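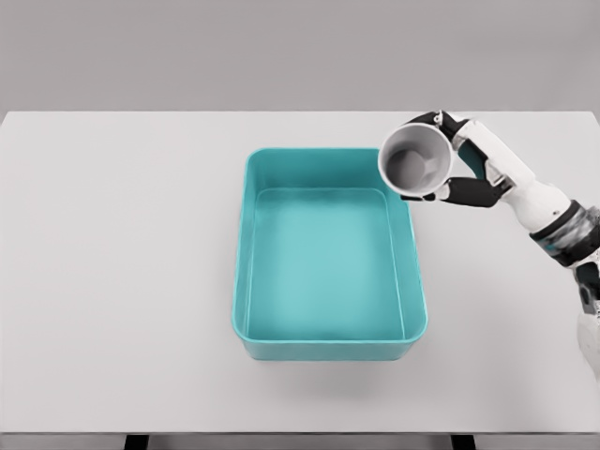

How long does it take to build a robot hand at home?

Most of a year of evenings for a first one, going by the Lightfoot build. Less if the arm is bought ready made and only the hand is built.

Lightfoot (home-built robot hand and arm)

Lightfoot is a robot arm with a humanlike hand, designed and built in the shared workshop at Nadby. Main builders Rangi Kereama and Gemma Dobson. Work on the computer model came first, hardware second, and the two have run side by side ever since. The plans are free to copy. The name is also used for the software that goes with it, which causes mix-ups; this article covers both.

Background

Nadby workshop is a members' space in a former seed store. Wood downstairs, electronics upstairs, one shared storage rack that is always full. Kereama had built a simple claw from a kit and wanted fingers. Dobson wanted something to test motor control code on. Early drawings were for a hand only, to be clamped to a bench. The arm was added when it became clear that a hand stuck in one spot can't practice reaching for anything.

First drawings shown to other members in April. Dennis Greenwood, who looks after the lathe, turned the first joint pins. Those were steel and too heavy, later swapped for aluminum.

Design

Hand. Four fingers and a thumb, each pulled closed by a cord and opened by a spring. Motors sit in the forearm, not the hand, to keep weight down at the end. Printed parts throughout, apart from pins, cords and screws. Finger pads are cast rubber, poured in a printed mold. Pads wear out. The mold is in the plans.

Arm. Geared motors at each joint, with a brake on the shoulder so the arm doesnt drop when power is cut. The brake was not in the first version. Carries 300 grams at full reach, hand not included. Loads above that make the elbow sag, and the position readings go off before the sag is easy to see by eye.

Power. A bench supply. There was a plan for batteries, dropped.

Controller. Single small computer for planning and a separate board for the motors. The separate board exists so that a crash on one side doesn't leave the fingers squeezing. Emergency stop is wired straight to motor power and does not pass through any software.

Simulation

Everything new is tried in simulation before the real motors are switched on. The virtual setup is kept bare on purpose: a table, a wall, the arm and hand, a teal tray, a white cup. Fewer things to load, faster runs, and less to argue over when a run goes bad. Shapes used for contact are simpler than the shapes drawn on screen, so a finger can look as though it is touching when the software says it isn't, or the reverse. New users get caught by this.

The standard exercise is known as cup to tray. Reach, close on the cup, lift, carry over the tray, let go. Each run starts with small random changes to where the cup stands. A run is scored as passed only if the cup ends up inside the tray. Landing on the rim counts as a fail, a rule Dobson added after a long disagreement on the workshop mailing list.

Reaching is the dull part and mostly solved. The hand comes in open, from the side, with the thumb kept low and well apart from the fingers. 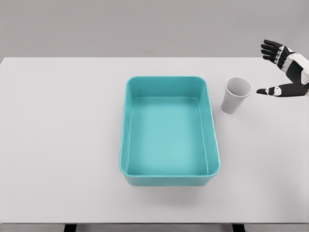

Closing is harder. If the thumb arrives early it pushes the cup away, and if the fingers arrive early the cup tips toward the thumb and the grip ends up on the rim. The fix in use is to slow whichever side touches first and let the other catch up. Works well for straight-sided objects. Tapered ones still slip sometimes, since the pads meet the wall at a slant.

The first full set of 400 runs was finished in November 2022, on Dobson's desktop machine, overnight. Most of the failures were at release and not at the grasp, which neither builder had expected. The cord tension was being let go all at once. A slower release was written the same week. Results of the later set, 528 runs, are posted on the wall at Nadby and in the notes file, along with the settings used. Scores from the two sets should not be compared directly, the friction values were changed in between.

Moving to hardware

Not a smooth step. Cords stretch, printed joints have play, and neither was in the model. The first attempts on the real arm closed on air. Roland Hollis suggested measuring the play at each knuckle with a dial gauge and putting the numbers back into the simulation, and that is now step one for anyone copying the build. Redo it after changing a cord.

Other known problems:

Motor heat. Forearm cover needs vents on both sides. The early plans show one side only.

Cord fraying at the wrist. Helped by a smoother guide, not cured.

Thumb base screw works loose. Thread lock.

Noise. The shoulder gearbox can be heard downstairs.

Copies and variants

Colin Garside built a left-handed copy at Voston with the plans mirrored. Mirroring breaks the text on the printed parts, and the wrist bracket has to be redrawn becuase its screw holes aren't symmetrical. His bracket file was added to the main plans. He also fitted a longer forearm, which lowers the load the arm can take.

A smaller version called Tranatdale was started by Hollis, fingers only, no arm, meant for a table at home. It runs from the same controller board. The simulation files for it are incomplete and the thumb is missing its joint limits, so it can bend backward on screen.

Cost and tools

Motors are the largest cost by a wide margin. The motor board took 9 weeks to arrive for the first build and is the part to order before any other. Needed: a printer with a bed big enough for the forearm shell, soldering iron, small taps, a vise, a dial gauge (borrowed is fine). Printing can be shared out among several people but the finger segments should all come off one machine, otherwise the holes vary.

Naming

Lightfoot has no feet. The name comes from the lane beside the workshop. Older files use "LF hand" and a few use "Nadby arm". Same thing.

See also

Tendon-driven hand
Shared workshop
Pick and place
Tranatdale (stub)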